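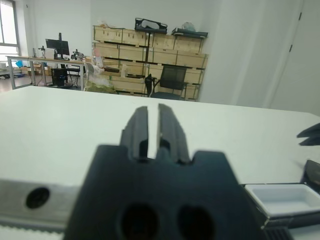
Crate Shelving for a Shared Workroom: Notes After One Winter

The shelving in our workroom was completed in December, and several readers have since written to request particulars. The following is a record of what was decided, what was purchased and what has been revised.

The wall behind the large white table had previously been given over to stacked cartons. Timothée Joly proposed plywood crates set in rows, held between dark metal uprights and rails, so that any crate could be taken out and carried to the table. The uprights were ordered from Prullitz and the crates from Dokier. Delivery took 11 days for the former and 14 for the latter. The invoice came to 2,306, against an original allowance of 1,000, and the difference was met from the furniture budget for the following year. A second office chair has accordingly been deferred.

Assignment of the crates

Crates at standing height hold materials in weekly use: cable, fasteners, tape and hand tools. The lower rows hold paper stock and spare parts. Labels were printed and then withdrawn, as the adhesive lifted from the plywood within a month. Card tags on string have replaced them.

The top of the unit

It was agreed at the outset that nothing would be kept on top. This rule has not held. A black case and a flat dark tray now rest there, together with a small pile of items at one end which Valdis Mockus has undertaken to sort. I have amended the written rule to permit cases and trays — loose items remain excluded.

The table

Work in progress may stay out on the table overnight. Finished work may not. The white surface shows pencil and grease readily, and it is wiped down at the close of each afternoon with a damp cloth and plain soap. The solvent we tried first left a dull patch and has been discarded.

Seating

The black mesh chair stands in front of the shelves and must be rolled aside before a lower crate is drawn out. Moving it permanently to the Buckley room was considered and declined. A narrower model from Numberg will be reviewed when funds allow.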